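Re: Carpet and round table in a lounge – wear, seams, castings
List: contract-interiors
Date: 26/07/2021 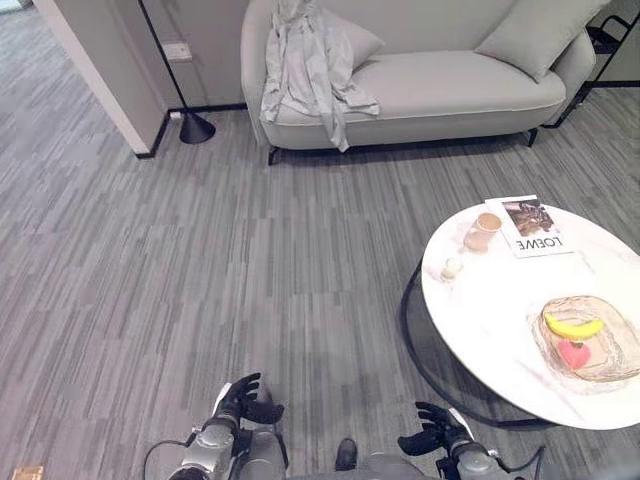

How much clear floor should be left between a round coffee table and a curved sofa when the carpet is striped?

Leave 16 inches from the edge of the table to the front of the seat, measured at the closest point, and ignore the stripe when measuring. The pattern affects how the gap looks and has no bearing on how it works. With a curved front the gap opens up toward the arms, so take the measurement at the middle of the seat and let the ends fall where they fall.

That covers the first item in the quoted message. The remaining items are taken in order below.

> We are finishing a lounge on the second floor of the Perell building and
> would like opinions before the furniture goes down for good. Light gray
> sofa with a rounded back, thin black metal legs. Round white table, marble
> look, black metal base. Gray striped carpet throughout.
>
> 1. Clearance, table to sofa.
> 2. Do thin legs mark the carpet? The Plakau showroom says no. The fitter
> says yes.
> 3. The stripe runs away from the entrance. Should the sofa be square to it?
> 4. Table top: what do we tell the cleaners? We were not told whether it
> is stone.
> 5. Anything on the table, or leave it bare? The client wants it dressed
> for the handover.

2. Both are partly right. A thin leg on a small foot puts the load of the sofa and its occupants onto a very small area. On a dense low-loop carpet the pile recovers if the piece is moved now and then. On a cushion-backed carpet the backing itself takes a set, and that does not come out with steam or a brush. Ask the supplier which backing you have. If it is cushion, fit hard plastic glides 2 inches across in a dark color. Felt pads are meant for hard floors; on carpet they collect grit and wear through from underneath.

The ring type of base under a table is less of a problem, as the load goes down along a line. It leaves a faint curved mark after a year or so, and the mark only matters if somebody decides to shift the table. We moved one at the Maihi site and the old position was visible until the next hot water extraction, after which it was hard to find.

3. Square to the stripe, yes, if the sofa had a straight back. With a rounded back there is no long edge to line up, so the eye uses the legs. Set the two front legs on the same stripe, or the same distance from it, and the sofa will look straight. A staggered pattern is more forgiving than a continuous one. With long unbroken bands, an error of half an inch over the length of the sofa shows from the door. With staggered bands of charcoal, mid-gray and pale gray you can be out by an inch or more before it reads as crooked.

Do check the carpet itself before aligning anything to it. We had a floor of 2000 square feet where the rows had drifted 3 inches by the far wall. The furniture had been set to the pattern at one end and to the wall at the other, and it took an afternoon to work out why neither looked right. A chalk line down the middle of the room will tell you in five minutes. Use white chalk. Blue stays in gray yarn.

4. Treat it as real marble until somebody shows you paperwork. Damp microfiber cloth, neutral cleaner, dry it off straight away. No vinegar, no citrus spray, no cream cleanser. If it later proves to be a printed or sintered surface, no harm has been done. The other way round, you have dull rings in a polished top and a bill for refinishing. The underside usually answers the question: real stone is cut and shows the same material right through the edge, while a printed top has a different core. Look with a flashlight, since lifting one corner of a stone top off its base is a good way to crack it.

Gloss also shows smears more than dirt. Tell the cleaners that the last pass is a dry one. In our spec the line reads "wipe, rinse, dry, in that order" and it has saved several phone calls.

5. If the client wants it dressed, use a few low things and keep them off center. Our usual set is close to what is on the table in the photo: a small translucent cup in tan, a magazine, and a clear tray with a rippled surface. The tray earns its place. Anything loose goes in it, the cleaner lifts one item in place of several, and clear material does not fight with the veining in the top. The yellow banana is the only strong color on that table apart from the pink heart, and against so much gray and white that is enough.

Two cautions on dressing. Real fruit on a pale porous top is a stain waiting to happen, so keep it in the tray and take it out at the end of the day. And magazines with heavy dark ink on the cover should go face up. The LOEWE one has a dark photograph on a white cover; laid face down on a damp top, that sort of page can transfer. It can be cleaned off most sealed stone, but I would prefer not to find out on handover morning.

On a point you did not raise: table height. With low seats of this type the top should sit level with the seat cushion or an inch or two under it. Higher than that and people knock it with their knees getting up – particularly with a round top, where there is no corner to warn them. If the table you have is too high, swap the table. Cutting down a metal ring base is possible in theory, but the finish will never match at the weld.

Also consider the diameter. We have settled on 900 mm as the largest round top for a single sofa. Past that, the person seated at one end can reach it and the person in the middle has to step around it.

I keep a drawing file called Master with the clearances marked on a plan, sofa and round table only. It is in feet and inches with metric in brackets. It covers straight and curved fronts, and the June revision corrected the walkway behind the sofa, which had been given as 24 inches and should be 36. If you have the older copy, please throw it out. I can send the current one off list as a PDF.

Still open from my side: the carpet backing, and whether the sofa legs have threaded inserts. If they do, the glides screw in. If not, you are looking at nail-on glides, and those do not go into metal legs – you would need a slip-on cup in the right size, so measure the leg before ordering.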